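Rolloston round pet bed: our spoiled cat approves

I have bought a lot of pet beds over the years and most of them went flat by April. So when I tell you I'm a little in love with this one, please know I don't say it lightly!

The Rolloston is a round bowl shape with a thick plush rim, and that rim is what sold me. Ours is a light grayish white and so fuzzy that I keep petting it on my way past (the cat finds this very strange). It lives in the bedroom, so it also collects whatever I drop: pink blanket, black clothes, you name it. 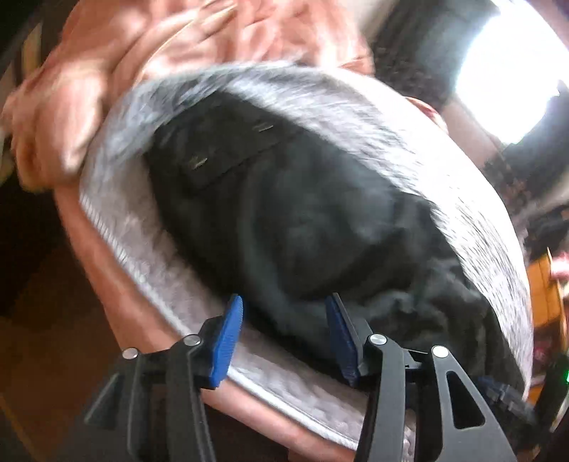 The fuzzy rim, with a pink blanket over one side and black fabric inside.

Cleaning is easy. I shake it out, go over the plush with a lint brush for 15 minutes while the TV is on, and it looks fresh again. Pale fur shows up much less on it than on anything black I own, and I own a lot of black. My comfy stuff ends up on the bedspread most days, and the cat used to head straight for it. 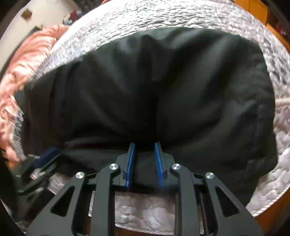 Black clothes on the quilted bedspread, her old favorite spot.

She picks the Rolloston now, at least until dinner. My one gripe is that the rim takes forever to dry if you wash it, so give it 2 full days. I'd still buy another, and my neighbor Manikandan already wants one for his terrier.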